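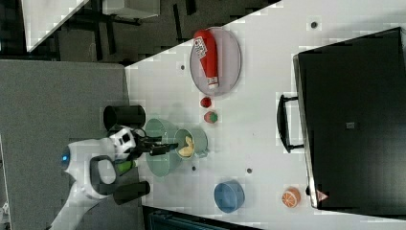

4.2 What counts as put away?

I went into this part of the study thinking the toy food would be the easy bit. We had 36 pieces in the Dumura kitchen set, a white tabletop to lay them out on, and a labeling sheet with what I thought were perfectly good words on it (container, plate, food, tool, appliance). Then we started arguing about the mug. If there's a toy banana in a mug, is the banana put away, or is it just somewhere silly? Our first sheet said put away. Our second said misplaced. I've come around to a third answer, "held," and I use it for the rest of this section.

The ketchup gave us just as much trouble! A bottle lying on a plate is sitting on dishware, so the Moncrieff scheme files it under "served." But you don't serve a bottle. You'd squeeze some out and put the bottle back. We ended up with a separate label, "parked," for anything resting on a plate that you wouldn't eat as is.
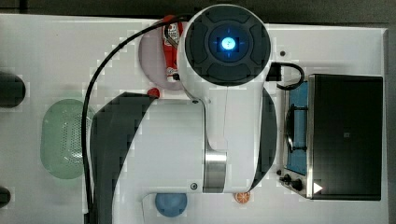

One reader of an early draft objected that "parked" is really just "misplaced" with better manners, and that a tidy kitchen would have neither. I see the point, but I don't want to merge them. A slice of toy citrus out on the bare table is a different kind of untidy from a bottle on a plate, and people fix the two differently. The slice wants a bowl. The bottle wants a shelf, and our table didn't have one.

Colanders were the other headache. Filau's word list puts them with tools, next to spatulas, and Ovico's puts them with bowls. I went with bowls, mostly on shape (Figure 3 has a colander and a slotted spatula on the same table, and to me they just don't belong in one group).

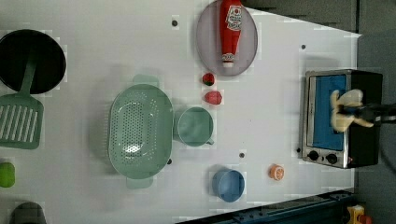

With those labels settled, we went back through all 1,444 placements and redid the sheet from scratch. The first 500 were labeled by 2 of us working separately, and we then sat down together over every mismatch. Most of them were about small red fruit lying close to a plate. I'd been calling that "served" if it looked near enough, which was sloppy of me, so the rule is now that a piece has to touch the plate. Anything else is on the table.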